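# The Lid Drawer Is a Moral Question

I own 18 food containers and, by a process I can't explain, far more lids than that. Few of them match. The ones that almost match are the worst, because they sit politely on the rim until you turn away, and then one corner lifts.

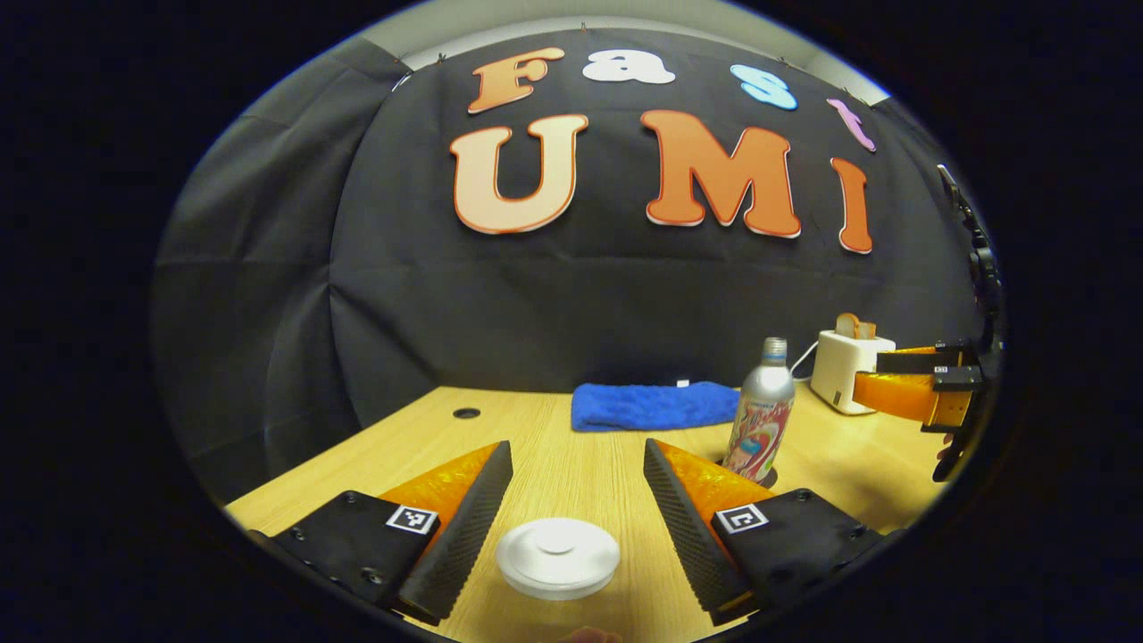
**By the Kitchen Table columnist**
*Contributing writer, household and other disappointments*

My position is simple: lids should come in one size. I would accept two. What I have is a drawer that opens the first inch and then jams on something flat.

The trade disagrees. When I bought the Tallus set, it came with 9 pieces, and the box counted every lid as a piece. The Nasico set that replaced it fits nothing from the Tallus set, not even the small round ones, which differ by the thickness of a fingernail. I called to ask why. A cheerful man told me the new shape was "more modern." I have thought about that often, usually while eating soup out of a mug.
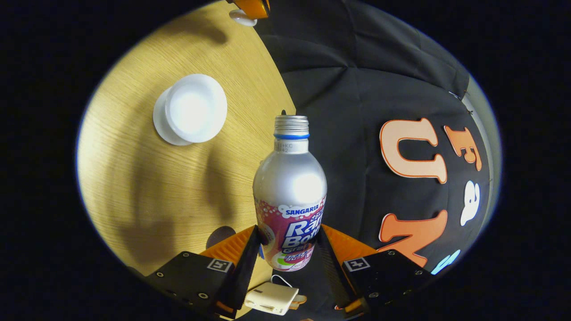 Bottles solved this problem long ago, and I resent them for it. You buy the drink, you get the cap, and they go out into the world as a couple. Even something as silly as a grape ramune in a silver bottle gets a ribbed screw cap and a thin blue ring at the neck. My leftover rice gets foil.

People tell me to throw out the orphans. I tried in November. I filled a bag, felt wonderful, and by dinner needed the wide green one from the bottom of it. The bag is now in the hall closet, which makes it a second lid drawer.

I don't want a law — well, I want a small one. Any company selling a container should have to sell me its lid, alone, for a dollar, until one of us dies. Until then I'll be at the counter, pressing down one corner at a time.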